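The Clunden Inventory

The form had 40 lines. Line one was the boiler and line 40 was the key safe, and the bedroom fell between them at lines 22 to 31. She had filled in forms like it for Kofler for eleven years, in flats from Wonby to the coast, and the rule had always been to start at the door and go clockwise.

Wardrobe, two doors, left hinge loose. Rail, steel. Hangers, various. She tested the drawer runners and wrote "stiff" against the third. The radiator valve was set to two. It was ten past four and the light came in low from the side.

The bed was line 27. Clothing was not to be listed unless it was to be stored, in which case it went on the yellow sheet with a fibre, a condition and a reference. The Clunden references had reached 500 at the previous flat. She wrote 501.
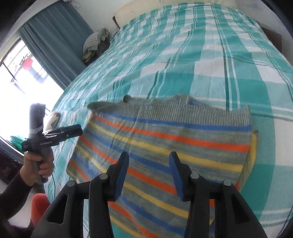
Ref. 501. Jumper, striped, laid flat on the bed.

Under "fibre" she put "knitted, see label", then left the label for later. Under "colour" the sheet allowed one word. She wrote "orange", crossed it out, wrote "blue", and in the margin added the yellow. Collar: ribbed, grey, rumpled towards one end. Bedding: checked, turquoise and white, one cream pillow.

There was a method for folding. Face down, sleeves across the back, hem to the shoulder line, turn. The Allex boxes took 10 jumpers each if the method was followed and seven if it was not. She had a box ready on the landing, already taped along the base, with tissue cut to length.

She read the yellow sheet through again. The last column was headed "Value" and went up to 1000 before a second signature was needed. Her mother had knitted in bands like these, changing wool at the side seam and carrying the ends up the inside, so that there was nothing to sew in afterwards. It was a sound way of doing it.

She left the column blank, initialled the row and went on to line 28, curtains, lined, one pair.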